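Ticket: Sturkeck listing, feed to portal failing validation
Opened: 14/11/2023
Raised by: Joanne Wragg (sales, country houses)
Assigned: Saeed Asadi
Watching: Nazanin Parsa, Thibault Pons
Priority: 2
Status: closed, one follow-up open

## Reported problem

The Sturkeck listing (main house, lodge, 1939 boathouse, land) shows correctly on our own site but has dropped off the Vivik portal. Seller's agent noticed before we did. Joanne re-saved the record twice and pressed "Push now" both times. The button reports success. The portal page returns "property no longer available".

Two viewings are booked off the old portal page, so the enquiry route also needs checking.

## Environment

- Listing system: Coltent, hosted, current release
- Feed: hourly XML export plus manual push
- Portal: Vivik, residential sale channel
- Record type: sale, freehold, multiple lots

## Log

**09:40, SA.** Reproduced. Record is live in Coltent, status "For sale", feed flag on. Vivik's agent dashboard has it as "withdrawn by feed". We did not withdraw it. Other sale listings in the same branch are present and have the correct prices.

**09:55, SA.** Pulled the last good export and the first bad one. The last good export has a single property node for Sturkeck. The first bad one has a parent node and 3 child nodes, one per lot. The parent has no price element. Vivik rejects a sale record with no price and treats the missing reference as a withdrawal.

**10:10, SA.** Asked Joanne what was edited between the two exports.

**10:25, JW.** The owners decided to offer it as a whole or in lots. I ticked "Available in lots" and entered the lots with their own prices. I left the main price as it was. It still shows on my screen.

**10:40, SA.** Confirmed. The main price is visible in the edit form but greyed out. With "Available in lots" ticked, Coltent stores the figure and leaves it out of the export. Nothing on the form says so. The success message on "Push now" only means the file was sent. It does not wait for the portal's response.

**11:05, SA.** Tried the obvious thing on the test branch: unticked the box, saved, pushed. Parent exported with price. Child nodes still exported as well, orphaned, with no parent reference. Test portal accepted the parent and created the lots as separate unrelated houses. Not doing this on live.

**11:20, NP.** Please don't. We had duplicate listings for Hosseinzadeh in May and it took days to get the saved-search emails stopped. Buyers were ringing about a house that was already under offer.

**11:35, SA.** Raised with Coltent support. Farhad Dehghan picked it up.

**13:15, FD (Coltent).** Behaviour is as designed for auction records, where a parent has no price. The same rule is being applied to private treaty sales and should not be. There is a branch-level setting, "Export guide price on parent", hidden unless auction mode is on. I can switch it on from our side. You should also check the lot descriptions, as each one has to pass validation separately once the parent is accepted.

**13:30, SA.** Agreed to the switch. Ran the validator on the three lots while waiting.

- Lot 1, house and garden: passes.
- Lot 2, boathouse and mooring: fails. Build year entered as "1939 (rebuilt)". Field takes digits only. Moved the note into the description.
- Lot 3, land and access track: fails. Property type blank, summary over the 800 character limit, no image attached.

**13:50, JW.** Type for lot 3 should be "Land". I've shortened the summary. The old text repeated the right of way wording from the legal pack, which the solicitors want kept in the pack only.

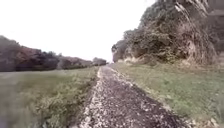

**14:10, SA.** Lot 3 now passes. The validator counts line breaks as two characters each, so a summary that reads as just under the limit in Coltent can still fail. Leave a margin.

**14:35, FD (Coltent).** Setting is on for your branch. It takes effect at the next hourly export. A manual push before then will use the old rule.

**15:05, SA.** Hourly export ran. Parent exported with guide price, child nodes carry the parent reference. Vivik response: accepted, 8 warnings. All warnings are for missing room dimensions in the lodge. They do not block publication.

**15:20, SA.** Listing visible on Vivik at the original address, so links in emails already sent still work. Enquiry form tested from an outside account and received in Joanne's inbox.

**15:30, JW.** Can see it. The price qualifier says "Offers over" and it should be "Guide price".

**15:40, SA.** Qualifier is taken from the first lot when the parent has none set. Set it on the parent. Correct after the next export.

**16:15, JW.** Correct now. Seller's agent told. Both viewings stand.

## Cause

Auction export rule applied to a private treaty sale with lots. Parent sent without a price, rejected by portal, existing page withdrawn.

## Fix

Branch setting enabled by Coltent. Lots 2 and 3 corrected by us.

## Follow-up

- TP to ask Vivik for rejection emails to go to the branch address. They currently go to a leaver's mailbox.
- JW to supply lodge room dimensions when the floor plans are back.
- FD to confirm whether the setting survives the next Coltent release. **Open.**

**16:50, TP.** Rejection emails redirected. Test message received. There are older ones in the leaver's mailbox, going through them now.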